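The woman who owns too many tape measures

Posted Wed 30 June

She has asked us not to use her name, on the grounds that her sister reads this page and thinks the matter is closed. We can say that she runs Skastia, a one-room business above a shoe mender's in Penrose, making curtains and blinds to order, and that she has an unusual relationship with tape measures.

"I lose them," she says. "Then I buy another, and then the first one comes back. It's like keeping cats."

The room is smaller than her order book would suggest. Most of it is taken up by a dark teal table, which she got cheaply when the café downstairs from her old flat shut in January. She sews at home and uses the table for measuring, folding and arguing with suppliers. The rest of her money seems to have gone on curly copper. She is fond of anything with a spiral in it, and has hung her one good wine glass upside down from a wire rack as if expecting company.

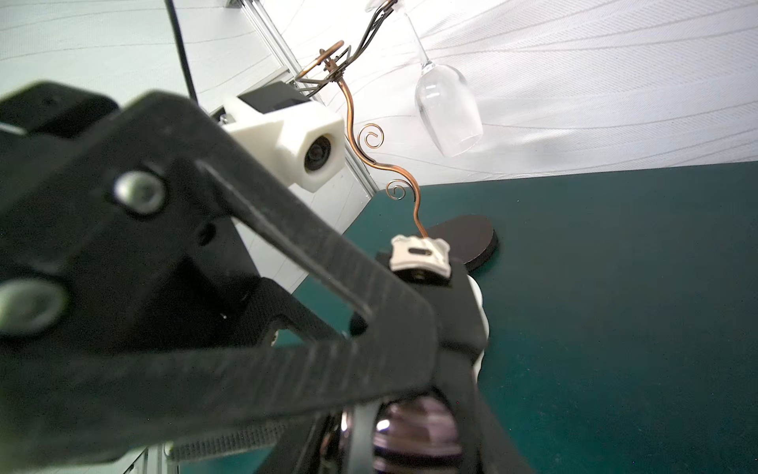 "I've never drunk out of it here," she says. "It's for when I finish the hotel job." The hotel job is 100 pairs of curtains for a place called the Kevell, and she has been finishing it for some time. The invoice is number 2641. She knows this by heart, having been asked for it so often by a man in accounts who then loses it.

The tape measures used to live all over the room. There was one in the biscuit tin, one in her coat, and one behind the radiator which she could hear but not reach. (We asked how one hears a tape measure. She said it rattled when the heating came on, in a tone that closed the subject.) What cured her, more or less, was a plain white plastic tray.

"It came with something from Briseo. I think it was meant to go in a drawer, but I haven't got a drawer. I put it on the table and said, right, if it measures, it goes in there."

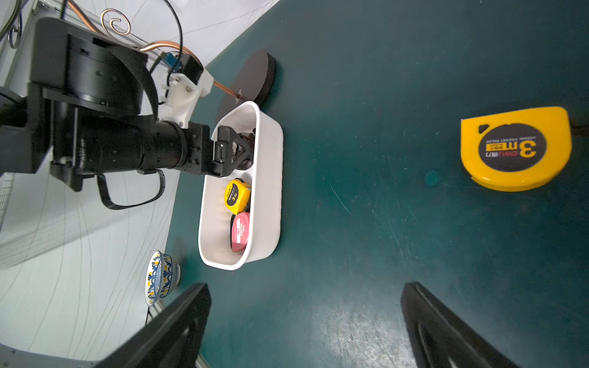 The yellow and the pink in the tray, with the big 3m still at large on the table.

Does the system work? "It works when I do it," she says, and moves on quickly to the question of colour. The pink one is for fabric and nothing else. The yellow ones are for windows, walls and customers' front rooms, where a bright colour stands a fair chance of being noticed on the carpet before she drives off. She once left one on a windowsill four miles away and went back for it, spending more on petrol than it had cost her.

"My sister says you only need one. My sister has one, and she can never find it either, so I don't see what she's so pleased about."

The table has its own rules. Scissors are banned from the bare surface, as are mugs, and the scratches are blamed on the café. She wipes it down every evening and it is dusty again by the time she has her coat on.

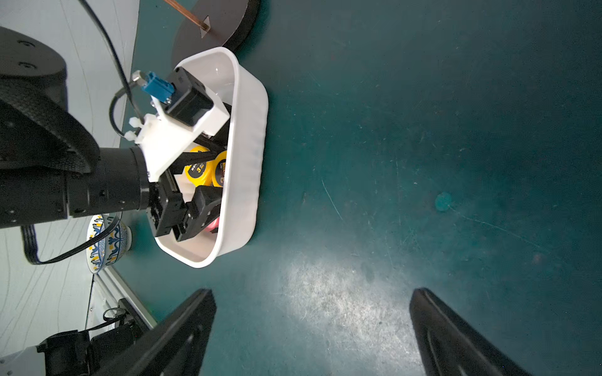
"You want to see the top of it once a day," she says. "Otherwise you forget you've got a table, you think you've got a heap." She admits that clearing up is also a good way of not ringing the hotel.

We ask whether she has a favourite. She does, and is a little ashamed of it. It's the black one with the red and black woven strap, which she hangs round her neck at fittings. It makes her look, she says, like a PE teacher, and people stop asking whether she's sure about the drop.
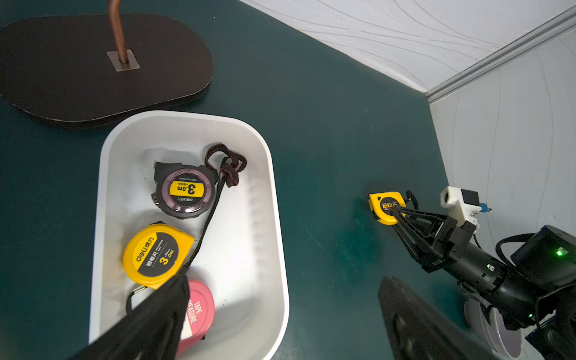
The strap does tangle with everything else in the tray, and there's a brownish mark on the inside wall that she has given up scrubbing. She has thought about getting a second tray. She has also thought about a hook for the black one, but a hook would mean measuring for the hook, and she was halfway through explaining this when she began patting her pockets.

Skastia takes orders all year, "365 days if you count me lying awake", though the room itself is open to callers four mornings a week. Ring the lower bell. The upper one is the shoe mender's, for reasons neither of them can remember.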